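Quilted blanket

A quilted blanket is a bed covering made of two or more layers of cloth held together by lines of stitching. Most have a top layer, a backing, and a soft filling between them, known as batting or wadding. The stitching keeps the filling from shifting and gives the surface its raised pattern. The term is often used for factory-made covers in a single color, while "quilt" more commonly refers to a covering with a pieced or decorated top. Usage varies by region, and the two words overlap.

Construction

The filling may be cotton, wool, down, or polyester. Cotton batting is thin and fairly heavy for its thickness. Wool holds more air and is warmer for the same weight. Polyester is the least costly of the common fillings and dries quickly, but it tends to flatten with use. Down is normally enclosed in closely woven cloth, which prevents the feathers from working through.

The layers are joined by hand, on a home sewing machine, or on a multi-needle machine that stitches the full width of the cloth in one pass. Edges are closed with a strip of binding or by turning the layers inward and sewing them shut. 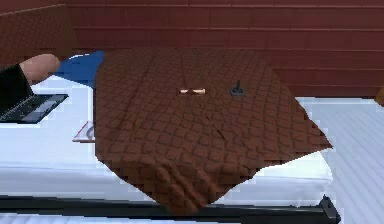

Stitching patterns

The simplest pattern is channel quilting, in which straight lines run in one direction only. Diamond quilting uses two sets of diagonal lines that cross each other. Closely spaced lines produce a firm, flat blanket, and widely spaced lines leave it softer and thicker. Curved patterns, such as shells and fans, take longer to mark and are more often found on handmade pieces.

Regional production

In Harju, quilted blankets were for many years made at home during the winter, usually with wool filling and a plain backing. The Usimside workshop began machine production with 4 quilting frames and later employed 43 people. Its blankets were sold under the name Wivo, mainly in dark shades that did not show wear. A typical Wivo blanket weighed about 700 grams per square meter. The November fair at Sollusard remained the main outlet for handmade work, and 9 patterns particular to the district are recorded.

Care

Cotton and polyester blankets can usually be machine washed in cool water. Wool filling may shrink or mat and is better washed by hand or dry cleaned. A wet blanket should be dried flat or over several lines, as its own weight can strain the stitching. For long storage, folds should be changed from time to time to prevent lasting creases.

See also: Bedspread, Comforter, Duvet, Trapunto

This page was last edited on April 12, 2018.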